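Bunting Hall, Ullberg
Security walk-through before a public meeting
Checked by: Deirdre Mac Suibhne
Date: October 20, 2020

Marks: OK / FIX / ASK

1. Front doors and lobby
Both doors open fully and latch on their own: OK
Bag check table clear of the exit path: OK
Comment: Love the new spot for the bag table! Last time the line backed up into the doorway, and now people can step to the side, get their bag looked at and keep moving.

2. Posted capacity
Sign readable from the lobby: OK
Seats set out match the reduced plan: OK
Comment: The hall is rated for 600, and we have 47 chairs out, spaced and taped. Please don't let anyone borrow chairs from the stack, however nicely they ask.

3. Side door to the parking lot
Lirkon lock holds from outside, opens with one push from inside: OK
Door alarm heard from the stage: FIX
Comment: The lock is a huge step up from the old one (I leaned on it with my whole weight). The alarm, though, is too quiet. I could just make it out at the third row.

4. Speaker's route
Route from car to stage walked and timed: OK
Back hallway locked to the public: OK
Holding room has a phone and a second way out: ASK
Comment: There is a window, but I couldn't get the latch to turn. Who has the key? Everything else on the route was great, and the lights in the hallway finally all work.

5. Radios
Hado handsets charged: OK
Check from each post: FIX
Comment: Clear everywhere except the basement stairs, where handset 2 dropped out twice. Put that post at the top of the stairs and it's fine.

6. Guest log and threats file
Log sheets printed: OK
Staff know who takes a worrying call or letter: OK
Comment: Log entries start at 2,601 this time, carrying on from the May meeting. The front desk knew the call steps by heart, which made my morning. Write down the exact words, the time and the number, then phone the police desk.

7. Tables, wires and equipment

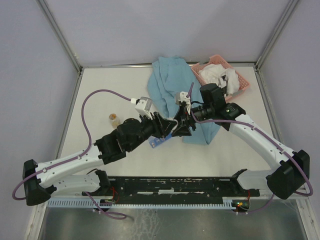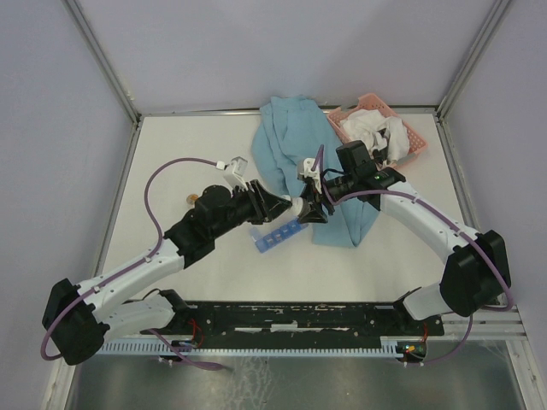
The press table goes along the left wall, and nothing gets stored under it, so one look with a flashlight tells you it's clear. Floor cords taped: OK. Cords above the table: ASK. I'd love for us to get better at that second one! Look at the purple cable in both pictures, curving out over the white tabletop before it runs back along the arm. When a cable takes a path like that, note it in the comments and check that a sleeve or a camera strap can't catch it. The press crew's own gear gets the same look once they've set up, with the owner standing there.

Recheck needed: items 3, 4, 5 and 7, before the doors open.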